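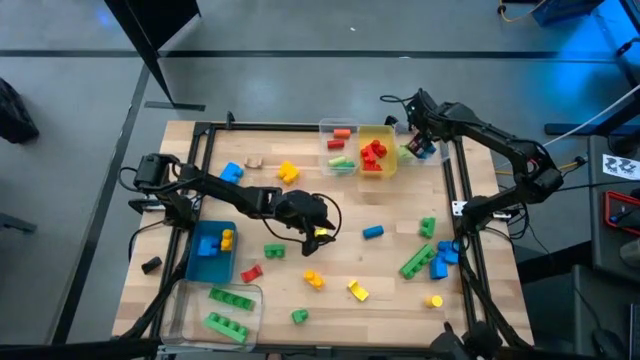 Toy blocks and plastic bins on the tabletop, with a yellow block held in the left gripper.

Print this page | E-mail this page

Ballcombe Online Communities Project
Progress report to the Ashour Fund
17/04/2023

Summary

This report covers the second period of the grant. The work looks at how rumors move from small anonymous message boards into local community groups, and what the people who moderate those groups can do with early notice. Collection is on schedule. Coding of the material is behind, and we are asking to move part of the travel budget to cover it.

Collection

We are following 25 public boards and open groups. Two of the boards on our original list closed in November and were replaced with others of similar size. We collect public text only. We do not save images, we do not join private channels, and usernames are removed before anyone reads the posts.

From this material we have identified 294 threads that contain a claim about a named town, school or local business. Of these, 54 later appeared in a community group in some form, usually as a screenshot or a reworded post with no link to the source. The gap between the first post and the first local copy was often less than a day.

Most of the threads that traveled were dull to read. They dealt with water quality, road closures and store break-ins. The threads with the most abusive language stayed where they were in nearly every case. We had expected more overlap between the two and have changed the coding guide to match.

Coding

Each thread is read by two people separately. Agreement was poor at first on the category "joke or hoax," which readers took to mean different things. The category has been split and the early threads are being read again. This has cost us six weeks.

Reading this material is unpleasant, and we have kept to the limit of two hours per reader per day set out in the proposal. We do not want to raise it to catch up.

Tools

Plaso, the thread tracker we built in the first period, now runs every night without supervision. It failed twice when boards changed their page layout. Both gaps were filled from our backup copies. The search page is slow with long threads — over a minute in the worst cases — and will be rewritten before moderators are given access.

Moderator trial

Six groups in the Imwood area have agreed to receive a short weekly notice listing claims that may reach them. The first notices went out last month. Replies so far ask for fewer items and for plain wording about what is known and not known. One group asked to leave the trial for lack of time and then rejoined.

Budget

Spending is under plan on travel and over plan on reader hours. We request permission to move the unspent travel money to reader hours. The total does not change.

Next period

Finish the second reading, rewrite the search page, and interview the moderators in the trial. A draft of the interview questions is attached separately for comment.

This site uses cookies to remember your settings. By continuing to browse you accept their use. OK | Cookie policy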